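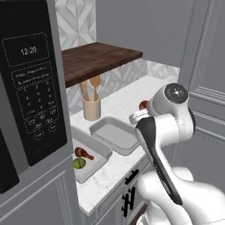
The Jullska 186 gripper is under a safety notice. On units with serial numbers below 2388, the finger brake can release when the arm is stopped in the middle of a pick, and the fingers drop whatever they hold. Odelov first had reports of this in November. Small rounded items held at the fingertips, like the brown piece of food at the gripper here, are the most likely to fall. A tray with raised rims will not catch an item released beyond it.

Part number: 1959
Replacement brake kit: 780
Status: kit in stock, free for affected units 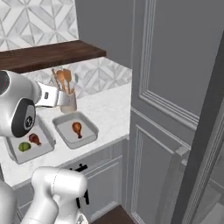

Until the kit is fitted, do not reach under the fingers after a stop. Lower the arm to the work surface first – then cut power. Units repaired at Bidesham have a green dot on the wrist plate and need no further work.

Notice updated April 7, 2024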